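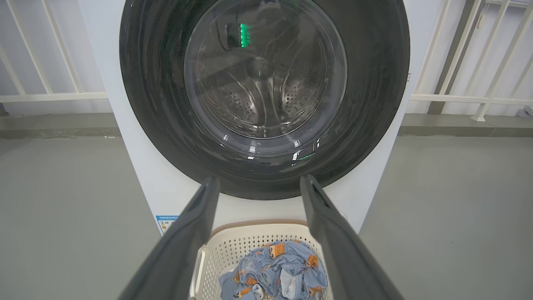

Washer loading by teleop: wrist camera loses the drum opening, policy grasps cloth and then stalls

Asked June 1, 2021 in Manipulation > Learning from demonstration

I am collecting demonstrations for a laundry task. Setup is a single arm with a two-finger gripper, a wrist camera, and a leader arm of the same geometry that the operator moves by hand. Task: pick cloth out of a basket on the floor in front of a front loader, put it in the drum, repeat until the basket is empty. Joint positions and gripper width are logged at the camera rate.

I have 353 episodes. The trained policy grasps well. After the grasp it lifts, turns toward the machine and then hovers in front of the door, drifting a few centimeters either way until the timeout. It gets the cloth into the drum in 29 percent of trials.

Things I have checked:
Gripper calibration is fine.
Camera and joint timestamps agree to within one sample.
Replaying recorded actions open loop works if the basket is in its original position.

One suspicion is the door glass. It is glossy and picks up reflections of the room, including a bright green one, and these change with arm position and time of day. The other is that the view from above the basket has both the cloth and the door in it, so the start of the approach looks a lot like the start of the grasp. Would a second fixed camera solve this or do I need more data?

Arkside teleop stack, version 3, if it matters.

Answer 1 (accepted)

Two separate problems, and more data of the same kind will not help much with either.

First, check whether the door is open or closed at the start of your episodes. In your picture the glass is across the drum, and the drum is visible through it. If some episodes start with the door closed and others with it open, the wrist view of the drum can be similar in both cases while the correct action is completely different. A policy trained on the mix will average, and hovering is what that looks like. Split the dataset by door state and train on one half first. If opening the door is part of the task, record it as its own segment with its own label.

Second, look at operator pauses. With a leader arm people stop after the grasp to line up the next move. Plot joint velocity for 20 or so episodes. If there is a flat section between lift and approach, the policy has learned to stand still there, and from one image it has no way to know when the pause ends. Trim those sections, or predict longer action chunks so that one prediction spans the gap. I did both on a towel folding set at Khoo and the stalls mostly went away.

On the reflections: vary the lighting during collection. Do not try to remove them with a filter in post. A matte film on the glass is OK for debugging, but take it off before you collect the real set.

A fixed camera does help for insertion. Once the gripper is carrying a bunched garment, the cloth can block much of the wrist view. Mount it to one side, high enough to see the opening and the basket together. Rigid mount – a tripod will get kicked.

Comment from asker: Door state was mixed, closed at the start in around a third of the episodes. Did not think to log it. Retraining on the split now.

Comment from asker: Split plus trimming brings it to a usable level. Still fails on long sleeves. I will open a new question for that.

Answer 2

What is your control rate? We had the same hovering on a Werkier arm and it was latency in the follower. The operator compensates without noticing and the policy does not. Measure the delay from commanded to actual position and log the commanded one as the action.

Answer 3

Just collect more. The group at Fasham used 988 episodes for a similar task and it worked without any of this. Also move the basket between episodes if you are not doing that already.

Comment on answer 3: Moving the basket is good advice. The rest depends on what was in the 988.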